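3. Preparing the pen and writing the first lines

Please read section 2 before you begin, especially the part on unpacking the nibs. The steps below are for the Flevier dip pen, model 905, with the two Fiore nibs delivered in the small tin. If you bought the oblique holder separately, the steps are the same up to step 5, and then you continue in section 4.

3.1 What you need on the table

The pen holder and one Fiore nib
The bottle of Hineck ink (black or brown)
A glass of water, not too full
A cotton cloth without loose threads
Smooth paper, at least 90 g if you buy your own
A few sheets of old paper to put under your writing sheet

Note: Very cheap copy paper is not suitable. The ink spreads in it and the thin lines become thick. Many people think then that the nib is damaged.

3.2 Cleaning a new nib

New nibs have a thin layer of oil on them against rust. The ink will not stay on the metal as long as the oil is there.

1. Take the nib from the tin by its sides. Do not touch the point.
2. Put one drop of washing-up liquid on the cloth and wipe the nib from the wide end towards the point. Do both sides.
3. Rinse it under lukewarm water and dry it at once.
4. Hold the nib against the light. The two tines must lie close together and be of the same length. If they cross, do not use this nib and ask Harby for another.

Caution: Do not hold the nib in a flame. In older books this is often recommended, but the metal of the Fiore nibs is thin and becomes soft with heat.

3.3 Placing the nib in the holder

5. Look into the front of the holder. There is an outer ring and, inside, four small metal leaves. The nib goes between the ring and the leaves, not in the middle.
6. Push the nib in until it does not move any more from side to side. Usually this is about a third of its length.
7. Press the point very lightly on a sheet of old paper. If the nib turns in the holder, take it out and begin again from step 5.

Caution: Push on the wide part of the nib only. The point is sharp, and it can easily be bent by a finger.

3.4 Filling with ink

8. Shake the Hineck bottle slowly, then wait until the bubbles are gone.
9. Dip the nib until the small hole is covered with ink. Do not dip the holder itself.
10. Touch the inside of the bottle neck with the nib so that the extra ink runs back.
11. Make two or three short lines on old paper before you go to your good sheet.

Note: If the ink falls off the nib in one big drop, you have taken too much, or there is still oil on the metal. In the second case please repeat steps 2 and 3.

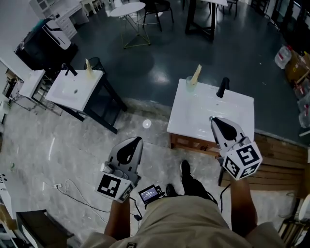
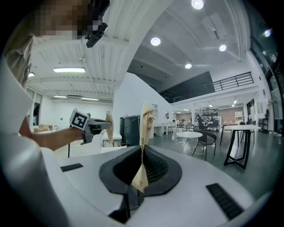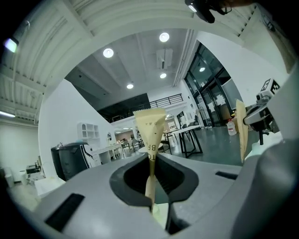
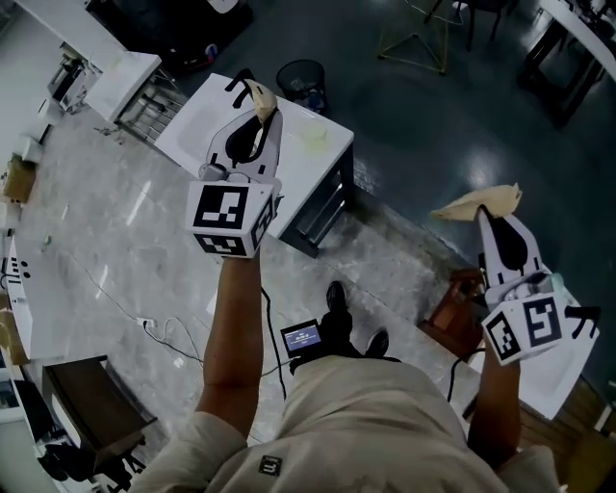
One user of the 905 wrote to us that she had followed all the steps and the ink still made drops on the brown paper she uses for gift tags. She had cleaned the nib twice. In the end she put one drop of gum arabic in a small cup of ink, and after this the lines stayed clean, but she asked if it was bad for the nib. It is not bad, as long as you wash the nib at the end of the work. Please do not put the gum in the bottle, only in a cup, because it cannot be taken out again.

3.5 The first lines

12. Lay the sheet a little to the left if you write with the right hand, and a little to the right if you write with the left hand.
13. Hold the pen at an angle of 40 degrees to the paper. A steeper angle makes the point catch in the fibres.
14. Draw a line upwards without any pressure. It should be as thin as a hair.
15. Draw a line downwards and press a little. The tines open and the line becomes wide. Release the pressure before you reach the end of the line.
16. Repeat steps 14 and 15 until one row is full. Turn the sheet if the row comes near to your sleeve.

Dip again when the line becomes pale or when it divides into two thin lines. How often this happens depends on the size of your letters.

Caution: Never press while the pen moves upwards. The point will dig into the paper, and when it jumps free it throws small spots of ink over the sheet.

3.6 Pauses and the end of the work

For a short pause, put the nib in the glass of water and stir it once, then dry it. Do not leave the pen standing in the water. The holder is made of wood and it swells.

After 15 minutes of writing, clean the nib even if you want to continue. Dried ink between the tines is the most common reason for a weak line.

At the end, take the nib out of the holder, wash it, dry it and leave it open on the cloth until the next morning. Only then put it back in the tin. Close the Hineck bottle firmly and keep it standing up, away from the heater.

Note: The brown ink becomes thicker faster than the black. If it flows badly, add distilled water drop by drop.

For spare nibs, please see the list in section 7. The order number for the Fiore pair is 800.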